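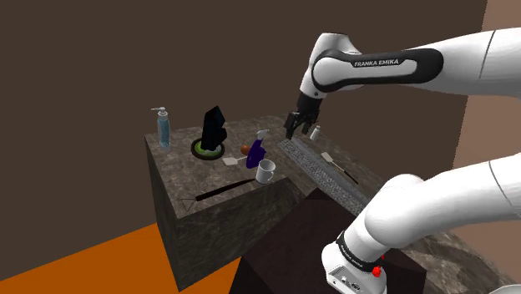 I've wanted to see the Bremura workshop ever since I found out that a bunch of people there were building a kitchen robot in their spare time, and in May I finally got myself an invitation. Bremura is a shared shop in what used to be a tire warehouse, with 48 members, one very loud dust collector and a coffee machine you pay by the honor system. The kitchen robot lives upstairs, and most of it lives inside a computer. Retno Ginting sat me down in front of her monitor before I'd even put my bag down, and there it was, a white Franka arm hanging over a marble counter with its gripper open right by the salt shaker. "Guess what it's going for," she said. I guessed the salt. Wrong! It was going for the purple spray bottle in the middle, and it had stopped where it was because she'd hit pause to come and let me in.

The project is called Jododon. I asked where the name came from and got three different stories, so I'll leave that alone. The idea is an arm that can tidy a kitchen counter at the end of the day, and the plan is to get it working on the screen first and then try it on a counter they're building downstairs. Retno does the simulation side. Sutrisno Khoo does everything you can bang your knee on.

I'd pictured simulation as something slick, like a video game, and the way Retno works is much closer to fiddling with a dollhouse. She drags a mug over a bit, tips something on its side, runs it again, mutters, drags the mug back. The clutter is on purpose. She has a folder of layouts, 1,560 of them when I visited, and most were shuffled by a script, but she still makes some by hand when she's annoyed with the robot (her words). The one I saw was a handmade one. She is especially fond of laying spatulas flat, and this counter had two of them, one on either side of a long gray strip full of little holes. A flat spatula is apparently a miserable thing to pick up with two fingers. The fingers have to get down around something very thin without whacking the counter, and if they're a hair too high they close on nothing at all.

She let me have a turn at the keyboard. You nudge the gripper with the arrow keys and there's a key for open and close, and I was sure I'd be good at this. I was terrible! I went for the mug and knocked it straight over the front edge, and it sailed off and bounced on the bright orange floor in total silence, which made me laugh much harder than it should have. I asked about that orange. Retno picked it so that anything that falls shows up right away, and she's stopped noticing how ugly it is.

After that we went down to see Sutrisno, who was on his back under the real counter with a flashlight in his teeth. It's a steel frame with a plywood top, on casters so it can be rolled out of the way for the woodworking people. No marble here, I'm afraid. He has a piece of sticky vinyl he wants to put on it "when it deserves it." The arm mount is a thick plate bolted to one corner, and he's redone it twice. The first one flexed. The second one was fine until somebody leaned on it. Number 3 is so overbuilt that I sat on it to eat my sandwich and he didn't even look worried.

They don't have a Franka down there, by the way. Those are way out of the club's price range. The real arm is a smaller thing Sutrisno is putting together from secondhand motors and printed parts, and his budget for the whole build is $2,000, of which he'd rather not say how much is gone. Retno is learning the ropes with the Franka model and will swap in a model of his arm once he stops changing the length of the elbow. This is a sore subject. I got to hear both sides of it separately and I'm staying out of it.

The finished shoulder was clamped in a vise and he let me turn it by hand. It's lovely and smooth for most of the way around and then there's a little crunchy patch, and he made a face every time I got to it. The bearings came from Gunawan, a surplus place a few streets over, and he's going back for another set. The motor driver boards are Ludine ones, and he had them laid out on a cookie sheet with masking tape labels. I liked the cookie sheet a lot. I've since started using one for my sewing machine repairs and I lose far fewer screws.

If you want to visit, evenings are best, after six, and ring the side bell because the front one has never worked. Wear closed shoes or they won't let you past the table saw. Bring a few dollars in coins for the coffee. Retno is looking for people to bring in awkward kitchen things she can measure and model, so I'm going back next month with my grandmother's egg slicer and a garlic press with a bent handle.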